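Play Kitchen Things: The Gallery Page

Hello and welcome to the page I keep promising to put up! A few of you wrote after the last newsletter asking about the play food, the boards and the little knives, and whether there was somewhere you could look at them properly, so I've finally sat down with a pot of coffee and started one. I'm going to add to it as I go. I'm slow at this, so be patient with me.

I've been collecting play kitchen things since my niece got too big for hers and her mother handed me the whole lot in a laundry bag. That was a sad little pile, I have to say. Half a tomato, a frying pan with no handle, two eggs (one chewed). But I washed it all in the sink and put it out on a towel and I was hooked before it was dry. Now it takes up most of a closet and one shelf in the hallway, and when people come over with kids it all goes on the floor in about a minute flat.

A bit about what I look for, for those of you who asked. I like the pieces that are simple. Give me a plain round slice in one color over a super-detailed plastic lasagna any day. Kids I know will use a plain slice as a fruit, a coin, a wheel, a hat for a bear. The lasagna only ever gets to be lasagna, poor thing. I also like anything that comes as a stack, and I like a real board under it. The toy boards that come in the boxed sets tend to be thin and slide all over the place, so I swap them for small kitchen ones, usually from Prirnden, the thrift shop down by the bus station in Bestham. They keep the kitchen stuff in the back left corner behind the lampshades. Go in the morning if you can.

Angeliki Sfakianakis asked me how I clean the wooden ones. Wipe with a damp cloth, dry standing up on the long edge, and a dab of food-safe oil now and then if the board looks thirsty. Please don't soak them! I did that with my first one and it curled up like a potato chip. The plastic pieces are easy, they go in a bowl of warm water with a squirt of dish soap and then onto a rack. Small slices will slip through an ordinary dish rack, so I put a dish towel over it first.

And for Fiachra Breathnach, who wanted to know about the Kistano set: yes, I have it, and it's a nice one, 24 pieces in the box if none of them have wandered off. Mine have wandered off. I found one in a rain boot in December. I've never come across spares, so if you spot any, write to me right away.

Stanciu, before anybody else asks, is the name of the old wooden play stove in the hallway. It was written on the back in pencil when I got it and it stuck – the kids say "put it on Stanciu" when they want something cooked. I'll get to the stove in its own gallery, it deserves one.

One more thing and then I'll let you look. I'm fond of tables with tape on them. If you've ever tried to set out play food with more than one small person helping, you'll know how fast it turns into soup, and a strip of tape makes a surprisingly strong border. The board gets a space, the bowl gets a space, the bear gets a space. Painter's tape is what I use at home – it peels off again without a fight, even when I've left it down far too long. Run your thumbnail along the edges when you put it down or the corners start to lift and pick up crumbs.

Okay, on to the slicing corner!
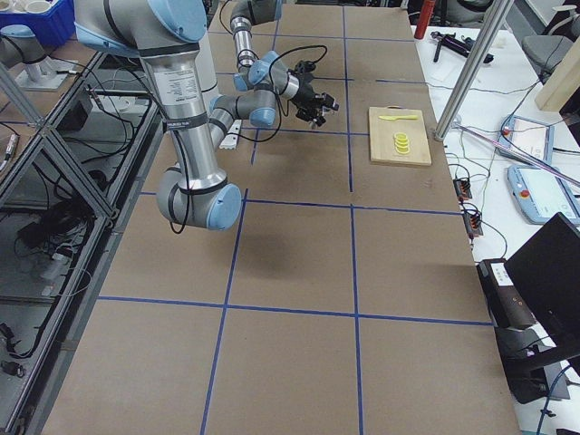 Yellow knife, yellow rings, pale board. Blue tape on a brown tabletop.

I love this color pairing so much. The yellow really sings on the light wood, and then you get the blue lines all around it, and it makes me want to repaint my kitchen. The knife is along the top of the board with its handle to the right, and the rings are just under it in a little pile that's slid slightly sideways, the way a pile of slices does. I'd call them fruit and leave it there. Pineapple has a lot of support in my house, but there's a lemon party too, and they're loud.

If you want to try a setup like it at home, you really only need the board, a toy knife and something round to stack. Felt circles do nicely if you can't find slices (cut them double and stitch the edges, or they go limp). Old curtain rings are good too, for kids who are past the everything-in-the-mouth stage. Keep the stack low to begin with. A tall one is more exciting but it's on the floor right away, and then you're on the floor as well, looking under the radiator.

For left-handed cooks, turn the knife around before they start. My niece is a lefty and spent one whole afternoon reaching across herself before I noticed, and I still feel bad about it.

Still to come on this page: the bread things, the teacups (I have two that match, hooray) and the basket of vegetables I got from a neighbor in exchange for a jar of plum jam. After that I'd like to do the pots and pans, if I can find enough lids. If you have play kitchen things of your own, I'd love to hear about them, especially the homemade ones and especially if you've worked out how to make a felt pancake that lies flat. Mine all look like little hats.

Write to me through the contact form as usual. I answer in the evenings, after the dishes.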